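双臂遥操作采集的工位规范:从开机检查到收工归位

更新于2022年11月23日

先说结论:做双臂采集,最值得花力气的地方是桌面。模型结构可以换,训练脚本可以重写,可是采的时候桌面乱七八糟、标注口径前后不一,那批数据后面怎么救都费劲。我们组在Raketti这个项目里一共录了3943条双臂操作片段,前面走了不少弯路,后来把规矩一条条写下来贴在工位旁边,返工明显少了。这篇就是那张纸的展开版,给刚接手工位的同学用,也欢迎别的实验室拿去改。

适用范围:两条桌面级机械臂、夹爪末端、人在旁边遥操作、任务是收纳和取放这一类。移动底盘和带力控打磨的任务不在里面,那是另一套要求。

一、开工之前

1. 先看急停。按下去,确认两条臂都断使能,再旋开复位。每次换班都要做,哪怕上一班的人刚走。急停按钮要放在操作员不用起身、不用转头就能拍到的地方,旁边不许放水杯。

2. 看线。夹爪的线、腕部的线、相机的线,从末端一路摸到底座。重点是关节弯到最大角度时线还有没有余量。很多人只在零位看一眼,觉得挺松,结果手臂一伸过去接头就被拽住了。正确做法是低速把每个关节走一遍全行程,边走边看。线要留弧度,弧度又不能大到会挂住桌上的东西,这个分寸多调几次就有手感了!

3. 看紧固件。末端支架上的螺丝每天用手试一下,每周用扭力批复核一次。支架松了半圈,画面里几乎看不出来,可是标定已经偏了,这种错最冤。

4. 看标定。拿标定板放在桌面固定的那个位置,跑一次校验。误差超过2毫米就重新标,不要抱着“先录着再说”的想法。我们就有一批是这么录的,最后整批打了降级标签,心疼了好久。

5. 清场。工作区是两条臂都能够到的那块桌面,里面只放本次任务的东西。工作区外面的背景可以杂一点,我个人还很喜欢背景杂一点,真实环境本来就是那样,模型早晚要面对。但是有两条底线:背景里的东西不能在一条片段中途被人挪走,也不能伸进手臂的运动范围。

二、布置任务物品

以工具箱任务为例。这个任务我特别喜欢,箱子有铰链,有卡扣,有成形的凹槽,工具又长短粗细各不相同,一个场景里能练到的东西非常多。

箱子放在两臂中间,打开以后摊平,铰链线大致和桌子前沿平行。允许有偏转,而且应该有偏转,每录几条就换一个角度,但要落在采集表规定的范围里。偏转多少记在表上,别靠回忆补填。

工具进槽的方向要提前定好。同一把螺丝刀,手柄朝左还是朝右,对夹爪来说是完全不同的动作。我们的口径是:以箱子内衬的凹槽形状为准,能服帖躺进去的方向才算归位,勉强卡住、一头翘起来的都算没完成。圆的东西容易滚,比如成卷的胶带,放好以后轻轻碰一下箱体,不动再开录。

带刃的工具单独说。美工刀进场之前必须收刃并锁住,能拆刀片就拆掉刀片。取放由操作员以外的第二个人来做,放好以后退出工作区,口头报一声“手出”。锤子和钳子这类有分量的东西,首次采集前先称重,对照夹爪的额定负载留出余量,不要看着差不多就夹。夹爪抓锤子建议抓靠近重心的位置,抓柄尾的话一提起来就会转,既容易掉,也容易砸到箱体边缘。

三、录制过程

1. 两条臂从同一套起始姿态出发。起始姿态要写进配置文件,不能由操作员凭感觉摆。

2. 开录以后停顿一拍再动,收尾也停顿一拍再结束。后期裁剪会感谢你的。

3. 速度上限在软件里锁死。新操作员先用低速档,练满40条并且抽检合格,再放开到标准档。这条没有例外,手感再好的人也得走一遍,慢速练出来的习惯真的会跟着你很久。

4. 双臂交接区要提前约定谁让谁。我们的规定是:左臂管箱子左侧和靠里的工具,右臂管右侧和靠前的工具,需要越过中线时,另一条臂先退回待命点。箱子本身需要翻动或者扶住的时候例外,这时两臂同时接触箱体,要一起慢下来。

5. 失败了怎么办?不要偷偷重来!掉落、夹偏、碰倒,都录完当前动作,然后打上失败标签。失败片段非常宝贵,Braltier那边的同学做恢复策略时专门来找我们要这类数据。唯一要立刻停的情况是有人进入工作区,或者听到异响,或者线被拉紧了。这三种情况先拍急停,别去想这条能不能用。

6. 操作员连续录制不超过一小时。疲劳以后动作会变得拖泥带水,自己往往感觉不到,回看的时候一目了然。

四、标注口径

每条片段至少填4项:任务名、结果、物品清单、备注。结果只有成功、部分成功、失败,不许自己发明“基本成功”。部分成功的意思是工具进了正确的槽,但姿态不服帖,或者箱子没有按要求合上。

物品清单要用统一的词表,我们用的是Jaltotura词表,遇到词表里没有的东西就提申请,批下来之前写“未收录”加一句外观描述。千万别写“那个黑的”。同一个箱子里黑色橙色相间的工具可能有一大堆,三个月以后谁也猜不出你指的是哪一个。

背景物品不进清单,但要进备注。比如后排桌上放了运动用品,写一句就够,方便以后按背景筛选。画面里如果出现人的脸、证件、聊天窗口,这条先隔离,处理完再入库。电脑屏幕最容易被忽略,开录前把私人页面关掉,养成习惯以后根本不费事。

五、光线和窗户

靠窗的工位要格外当心。自然光很好,阴影和反光的变化都是真实的,我们也鼓励在不同时段采。但是单条片段里光线不要突变,卷帘的高度在录制期间固定,升降只能在两条之间做。金属件多的任务,太阳直射桌面时先试录一条,看看夹爪指尖和锤头有没有过曝,过曝严重就把帘子往下放一点。

曝光和白平衡一律手动锁定。自动白平衡在双臂进出画面的时候会来回跳,人眼看着还行,训练的时候就很难受了。

六、抽检

每天收工前随机抽当天片段,由没有参与录制的人来看。看的人手里只有口径文件和片段,不听操作员解释。听了解释再看,什么都觉得合理,这是我们吃过亏之后才加的一条。

抽检不合格的,先查原因再决定补录。查原因的顺序是:标定、线缆、起始姿态、物品摆放、操作手法。按这个顺序来,多数问题在前两步就能找到,省得一上来就怪人。

同一个问题连续出现两天,就要改规范本身。口径文件放在Maes仓库里,谁都可以提修改,合并之后在群里发一句,并且把工位旁边那张纸换成新的。旧纸一定要撕掉,我们曾经两张并排贴着,左右工位各按各的来,录了整整一个下午。

七、收工归位

两条臂先回停靠姿态,再断使能,再断电,顺序不要颠倒。有些臂没有抱闸,直接断电会往下坠,底下如果还摊着一只打开的工具箱,那声音你听一次就忘不了。

工具按清单逐件放回箱里,合盖,扣好卡扣,放回架上。带刃的工具单独点一遍。线缆从接头处拔,别拽线身。手柄和夹爪指垫用无尘布擦干净,指垫磨出亮面就换新的,旧指垫的摩擦力和新的差很多,换的日期也要记下来。

最后填交接表。交接表只写三类内容:今天改了什么,哪里有异常,下一班开工前必须先做什么。写短一点,下一班的人才会认真看。

八、常被问到的几件事

桌面一定要用浅色的吗?不一定。浅色桌面方便看清深色夹爪和箱体的边界,入门阶段用它最省心。等基本策略跑通,就应该换别的颜色和材质,越早换越好。 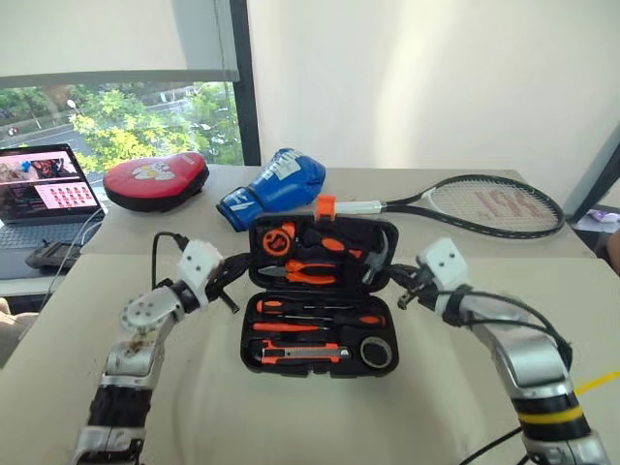 换桌面的时候要连同标定一起重做,哪怕新桌面的高度和旧的只差一层桌垫。还有,换完以后的头几条先当试录处理,单独放一个文件夹,抽检过了再并进正式批次。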